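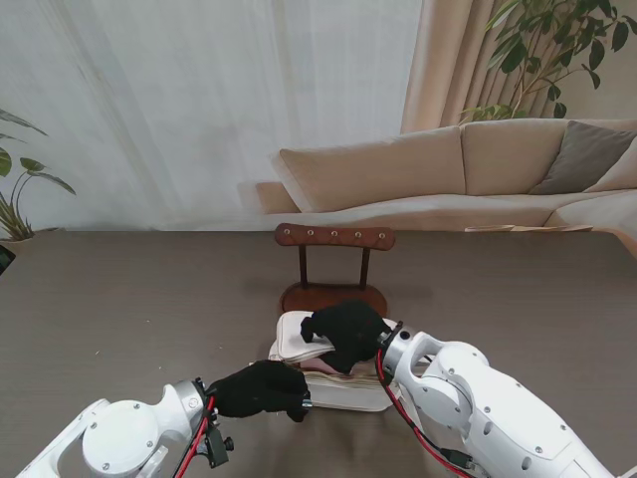
Posted by the Ouellet hand safety group, Stokport
07/02/2020

Fault Testers, Two-Arm Fabric Handling (part-time, paid)

We have a good problem and we'd love some help with it! Our two-arm stations at the Flelwood lab handle soft things all day: clothes, pouches, anything that folds. Last month one of the hands was told to let go and didn't. It kept squeezing while the arm pulled back, and a seam tore right down its length. The stop button did its job, and the only casualty was a jacket lining, but we shut down both stations that afternoon and started digging.

So far we've been through 293 release events in the logs and found the same late release in more than 20 of them. Most were too short for anyone at the station to notice. We have ideas about the cause (worn fingertips, cable strain at the wrist, a timing bug in the release command) and none of them explains every case. 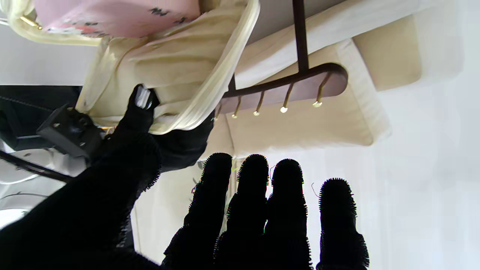 Thumb tip pressed into a cream garment, fingers open.

That's where you come in. Testers will run set grasp-and-release trials on different fabrics, stand by the stop button, and write down what they see in plain words. You'll also sit in on our weekly fault review, which gets lively, and your notes will be read there before ours are.

You don't need a robotics degree. People who have sewn, done alterations or worked in a laundry are very welcome, and so are machine operators who have filled out an incident report and meant it. You should be comfortable saying "stop" out loud in a room full of engineers.

Shifts are four hours, mornings or afternoons, at our Rendside building. The whole study is 900 trials shared among the team. Safety training comes first and is paid at the full rate. Nobody reaches into the work area while the arms have power, and that includes us.

To apply, send a short note to the Rendside front desk with the subject "Fault Testers." Tell us about a time you caught something going wrong, on any machine at all. We have 2 places left and are reading notes as they come in.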